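Kidico Lending Shelf, progress report no. 6
Sent to the Iyamu fund, 21 January 2024

Dear Unnur,

You asked for something readable this time and no spreadsheet, so I've left the spreadsheet in the drawer and you're getting me instead. Sorry in advance for the length!

Since my last report we've moved the whole shelf from the back of the Stundcombe branch to the side room at Fernusmont, which has a proper door and a radiator that works if you talk to it nicely. We now have 33 kits you can borrow, split between games (poker, cribbage, dominoes, the croquet set that weighs as much as a pony) and household repair. Repair is the bit that has taken off. People who'd never set foot in the place come in for a drill and go home with a drill and a jigsaw puzzle.

Loans for the year came to 1110, which made me very happy. The fines idea died quietly. We tried it for a few weeks, it brought in almost nothing and it made people hide from me in the grocery store, so now we just call them.

Money: of this round's grant I've spent over $305 on replacement parts and cases. Most of it went on hinges, latches and one very expensive bag of glue sticks that I will not be buying again. The rest is untouched and I'd like to keep it for the spring, if that's all right with you, when everybody wants garden stuff on the same Saturday.

What I've mainly been doing in January is going through the kits one at a time. It's slow. Each one gets opened, wiped out, checked against its card and closed up again, and if something's missing I write it on the card and put the kit on the bottom shelf until I've found a spare. Olumide has been doing the game cases and I've been doing tools, though we swap when one of us gets sick of it. He is much pickier about playing cards than I am (he'll pull a deck for one bent corner, I'd let it go).

The trouble is that there's only the one table, so tools and games end up side by side, and things wander. Last week I found a domino in with the drill bits. The black carrying case with the egg-crate foam in the lid takes up half the tabletop once it's open, and the pink toolbox has to be shoved right back against the wall to leave any room for the pliers and the tape measure. 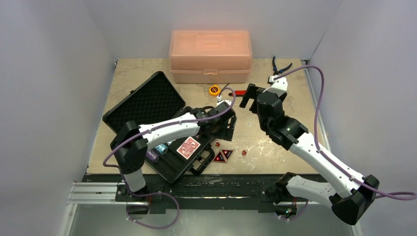 Amarachi Lawal thinks we should stop mixing the two altogether and do games one week and tools the next, so that nothing loose from one can get packed into the other. She would also like the long trays in the game cases labeled, with a strip of tape saying what goes in each channel, and she says she'd rather borrow a kit with a piece missing and a note saying so than wait a month for a perfect one.

I've said yes to the labels. The alternating weeks I'm less sure of, mostly because Ayodele can only come every other week and she'd end up doing nothing but tools until summer. We'll talk about it when she's back.

Still to do before the next report: finish the bottom shelf, get the cards typed up (my handwriting has had complaints), and find a second table. If the fund has an old folding one lying around somewhere, we'd come and get it!

Warmly,
Aminu Ugwu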